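Stiff, scratchy laundry from hard water, anyone fixed this without a softener?

Posted by uststead_renter, 23 April 2023

Moved to Uststead last June and everything I wash comes out like cardboard. Towels worst, then tees. Water here is super hard, kettle furs up in no time. Landlord wont allow a softener. Been using Vominex powder, full scoop plus a bit extra, 1000 spin, then everything gets air dried indoors. No dryer. Do I change the powder or the drying or what. Don't want to spend more than 200 on this.

kaltitham_kate

Less powder!! Seriously. Extra scoop is half your problem, it doesn't rinse out and then it dries into the cloth. Run one empty hot wash first, no soap, see if it foams. If it foams thats old detergent in the machine.

Then towels: hot wash, cup of white vinegar in the softener drawer, extra rinse. Not every time, maybe once a month. Never with bleach. Skip fabric softener on towels, makes them feel nice and then they don't soak up anything.
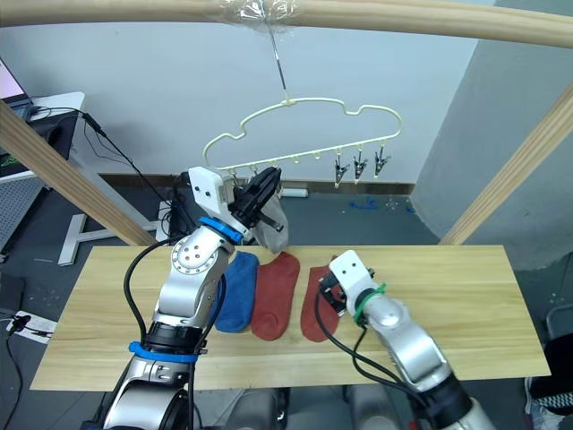
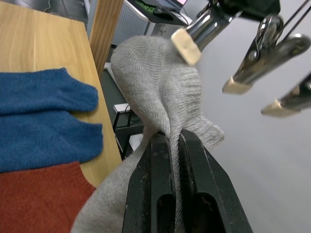
Drying matters as much as the wash imo. Still air indoors = stiff. Shake each thing hard before it goes up, window open a crack or a fan on low, and leave gaps. For small stuff like socks I'd go with a hanger with little clips on the bottom rail, same kind of thing as the cream one in the first picture, keeps them off the rack so the towels get the room. Ribbed cuffs go hard first so give those a stretch while damp. Take it all down as soon as its dry and scrunch it a bit.

biwott_bob

just buy a dryer. got mine for 275 at the outlet in Biwott, bit over your budget but worth it

lintybits

Disagree with above, renter might not have space or a vent. Try liquid instead of powder, powder struggles in hard water unless you add washing soda. Cold wash + powder + hard water is the worst combo. Also check the rinse setting, mine was on eco the whole time and barely rinsed teh towels. Switched it, two washes later way softer. Vinegar is ok but go easy, the rubber seals don't love it.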